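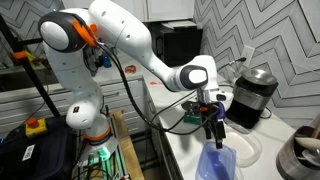 July 2, 2018
By Young-sook Gil, recording secretary

Stuludham Public Safety Advisory Board
Minutes of the regular meeting

Members present: Konrad Ammann (chair), Young-sook Gil (secretary), L. Zender, P. Abugri, M. Treadwell. Also present: Lt. Hasek for the police department, Ms. Orlov for the city attorney's office, members of the public.

1. Call to order

The chair called the meeting to order in the lower meeting room of the library. A quorum was present. The agenda was adopted with one change: the item on event permits was moved ahead of the item on the dispatch contract so that Ms. Orlov could leave early.

2. Minutes of the previous meeting

Mr. Abugri asked that the second paragraph under "Towing" be corrected to read "private lots" where it said "public lots." The minutes were approved as corrected.

3. Public comment

A resident of Millrace Street said cars are still being left overnight at the boat ramp and that calls to the non-emergency line go to a recording after hours. She asked for a sign with the towing rules on it. Lt. Hasek said the sign had been ordered and would go up when the public works crew is next at the ramp.

A second resident spoke against the proposed permit rules. He said a group that wants to gather in the square after something happens in the news can't wait for a permit, and that people who show up in good faith shouldn't have to wonder whether they'll get a ticket. He left a written copy of his remarks with the secretary.

The owner of a shop facing the square said she has no objection to gatherings but would like notice when the curb lane is going to be closed. At the last event her deliveries were turned back at the barricade.

4. Event permits for the square

Ms. Orlov went over the draft. The present rule treats a parade, a street fair and a rally the same way and asks all of them to file 9 days ahead. Under the draft, a gathering that stays on the grass and walkways and doesn't block a street would need no permit at any size. The organizer could give notice to the police department by phone or e-mail but would not be required to. Events that close a street or use amplified sound after dark would still need a permit.

Ms. Zender asked what happens if a crowd grows and moves into the street. Ms. Orlov said the existing traffic code covers that, and that the draft requires a spoken warning and time to move back before any citation is written. Ms. Zender asked how much time. Ms. Orlov said the draft says "reasonable" and that she would rather leave it there.

Mr. Treadwell said "reasonable" was going to cause arguments and wanted a number. Discussion followed. Lt. Hasek said officers would prefer a number too, but that five minutes is long for a small group and short for a large one. Mr. Treadwell proposed five minutes as a minimum. Ms. Orlov said she could write it that way.

Mr. Abugri asked that the shop owner's point be covered. The draft will add that merchants on the affected block are to be notified when a street closure is approved.

Motion (Treadwell, second Abugri): To recommend the draft to the city council with the five-minute minimum and the notice to merchants. Carried, 4 to 1, Ms. Zender opposed. She asked the minutes to show that she supports the change for the grass and walkways but thinks the warning should be left to the officer on site.

Ms. Orlov left the meeting.

5. Dispatch software contract

Lt. Hasek reported that the contract with Tradex for the dispatch and records software ends in December. The company has offered a two-year renewal. Dispatchers are generally satisfied with the call screen and dissatisfied with the reports — the monthly report on response times still has to be put together by hand.

Mr. Abugri asked whether the report was part of the original contract. Lt. Hasek said he believed it was but would need to check. The chair said the board shouldn't recommend a renewal until that is known. Lt. Hasek will bring the contract language to the next meeting. No action taken.

6. Citation and warning report

Lt. Hasek handed out the report for the quarter. Officers made 315 traffic stops. Most ended in a warning. There were two complaints about officer conduct, both from the same stop, and both are still open with the department. He could not discuss them further.

Ms. Gil asked that future reports separate stops on the state route from stops on city streets. Mr. Treadwell agreed and said he had asked for the same thing last year. Lt. Hasek said it could be done if the board didn't mind getting the report a week later. There was no objection.

7. Vacant seat

The chair reported that one application has been received for the alternate seat. The applicant works outside the city but lives in it, and the clerk has confirmed that this meets the requirement. The application will go to the council. Members who know of others who may be interested should send them to the clerk's office — the form is one page.

8. Other business

Ms. Zender asked that the board's agendas be posted at the senior center as well as at city hall and the library. The secretary will see to it.

Mr. Treadwell asked about the crosswalk light at the middle school. The chair said it belongs to the streets department and that he would pass the question on.

9. Adjournment

Motion to adjourn (Abugri, second Zender). Carried, all in favor.

Respectfully submitted,
Young-sook Gil

Approved for circulation: Konrad Ammann, chair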